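Cómo rellenar a mano una caja de puntas de pipeta
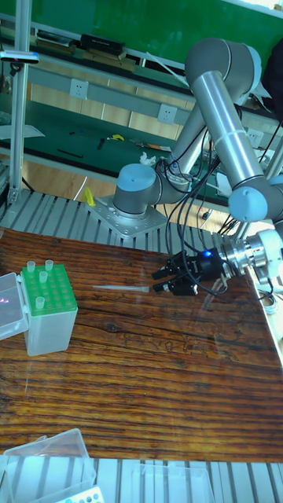
Caja con rejilla verde a medio cargar y una punta todavía sobre la mesa.

Las puntas compradas a granel salen bastante más baratas que las cajas ya montadas, pero hay que colocarlas una a una. En el laboratorio de prácticas de Felbridge gastamos bolsas de 1.000 unidades y reutilizamos las cajas vacías. El procedimiento es sencillo y se aprende en una tarde.

Qué hace falta

Una caja vacía con su rejilla y su tapa
Una bolsa de puntas del mismo modelo
Guantes sin polvo
Etanol al 70 % y papel que no suelte pelusa
Cinta indicadora de autoclave
Rotulador permanente

Paso 1. Limpiar la superficie y la caja

Retire de la mesa todo lo que no vaya a usar y pase el papel con etanol. Si la mesa es de madera barnizada, use agua con jabón neutro, que el etanol acaba levantando el brillo. Lave la caja y la rejilla por separado, aclare con agua destilada y deje secar boca abajo.

Paso 2. Comprobar que la rejilla corresponde

Meta una sola punta en un agujero de una esquina. Debe bajar hasta que el collar apoye en la placa y quedar recta. Si se cuela o baila, la rejilla es de otro volumen. El color no basta para saberlo, pues cambia de un fabricante a otro. Las nuestras son de Mistura, y las de Nyarko no encajan aunque a simple vista parezcan iguales.

Paso 3. Colocar las puntas

Abra la tapa del todo para que no estorbe a la mano. Póngase los guantes y saque de la bolsa un puñado pequeño. Coja cada punta por el collar, nunca por el extremo fino, y déjela caer en vertical. Empiece por la fila del fondo y avance hacia usted; así la manga no roza lo que ya está puesto.

Las puntas largas ruedan con facilidad. Si alguna queda tumbada en la mesa, puede ir a la caja siempre que después se esterilice todo. Si cae al suelo, se tira.

Paso 4. Revisar

Mire la rejilla de lado, a la altura de los ojos. Los collares tienen que formar una línea. Una punta que sobresale suele tener rebaba en el plástico y conviene cambiarla.

Paso 5. Cerrar y esterilizar

Baje la tapa sin forzarla, ponga un trozo de cinta indicadora y anote el volumen y el mes, por ejemplo «200 µl, diciembre». Siga el ciclo de autoclave que indique el fabricante de las puntas. Después deje las cajas en la estufa de secado hasta que no se vea condensación en el interior.

Kekeli Tsikata prepara 7 cajas por tanda y las guarda en el armario de la entrada, con las más antiguas delante. Las que se abran y no se terminen se quedan en la mesa de trabajo y no vuelven al armario.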